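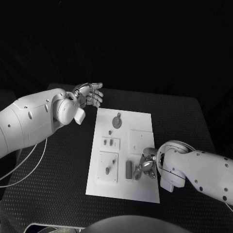

I have been building a two-armed robot in a shared workshop for the better part of two years, and the question I get most often, usually from somebody holding a coffee and waiting for the band saw, is why I don't have it do something useful. Fold a shirt, they say. Wash a cup! And I say that it is learning to put pegs in holes, and I watch their faces fall a little, and they go back to the saw.

I'd like to stick up for pegs in holes.

When I joined the Clomside workshop I had exactly the ambitions those people have. I'd spent a winter reading build logs at night, and I was sure that once you had two arms and two hands with real fingers, the rest was a matter of patience and a few long Saturdays. My first plan was breakfast. I wrote it down in a notebook (I still have it, with a jam stain that came from my own breakfast) and it ran to eleven steps, starting with opening the bread bag. I never got past the bread bag. The bag moved, the bread moved inside the bag, the clip went somewhere under the bench, and when a try failed I had no idea which of forty things had gone wrong. I changed whatever I felt like changing and tried again. I did that for most of a spring and learned next to nothing.

It was Malathi Bangera who talked me out of it, over a long evening when we were both supposed to be sweeping up. She had taught shop for years before she retired, and she asked me how I'd teach a twelve-year-old to use a chisel. Would I start with a chair? I would not. I'd give the kid a scrap of pine and a pencil line. She let me think about that while she swept my half of the floor too, which I still feel bad about.

So now there is a board. It's an assembly board with small parts on it, and the work is picking up a piece and putting it where it belongs, over and over. A peg goes in or it doesn't. If it doesn't, I can look at it and usually see why, and I can put everything back the way it was and try the same thing again. I can't tell you what a relief that is after the bread bag.

My notes for June show 182 tries at one peg. Of those, 124 went in, and I know people hear that number and think it's poor, and as a grade on a school paper I suppose it would be. But I know something about nearly all of the ones that missed. A good many came in tilted, with the hand already a little off before the peg ever left the table, and that sent me back to how the fingers close, which is a thing I'd never once thought about while chasing toast.

Now, there's a fair argument on the other side, and Lauri Koskela makes it to me regularly and with great cheer. Lauri thinks a tidy board teaches tidy habits, and that a robot raised on it will go to pieces the first time it meets a kitchen drawer. He may be right! I don't believe a machine that can seat a peg can therefore make my breakfast, and I get grumpy with videos that hint as much. Where Lauri and I part is on what a hobbyist should do with that worry. He'd have me go straight back to the drawer. I'd say I have one bench, a few evenings a week and no staff, and I need work that tells me something by the time they lock up at ten.

There's also the plain matter of pleasure, which I think we home builders are a bit shy of bringing up. I like watching a hand come down slowly over a small part. I like the hush before the fingers close, when even the people waiting for the saw drift over to look. I've spent 2,000 dollars I didn't strictly have on brackets, cables and bits that didn't fit, and I wouldn't trade those evenings for a folded shirt.

So if you're starting a build of your own this year, make yourself a board before you make any promises to your family about the dishes. Lauri has offered to bring in a kitchen drawer on Saturday, full of his own spoons, and I've told him he can leave it under the bench until I've finished with the second peg.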